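Citrus peels in the compost, yes or no?
Posted by Araceli Barrios, May
6 replies | 30 shares

I've been feeding my bin orange peels all winter and the pile smells amazing! My neighbor swears they'll wreck it. Who's right?

plikwood_pat
Your neighbor. Worms hate citrus, mine all crowded to the far side of the tray.

Curkov715
Worm trays, sure, but she said pile! A hot outdoor pile eats peels no problem. Tear them up small and mix in dry leaves.

plikwood_pat
Small amounts, maybe. I still say trash.
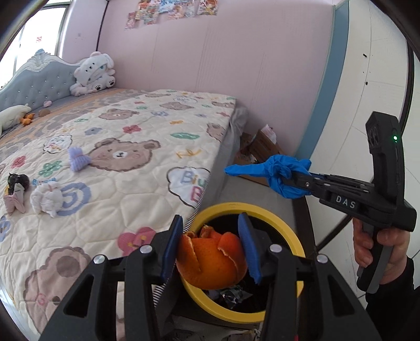

Orange peel over the yellow-rimmed bin

Araceli Barrios
Noooo, not the trash, Pat! I'm going with Curkov and tearing mine smaller (and I've got so many leaves to use up).

Curkov715
Yay! Go easy on moldy ones though.

533 views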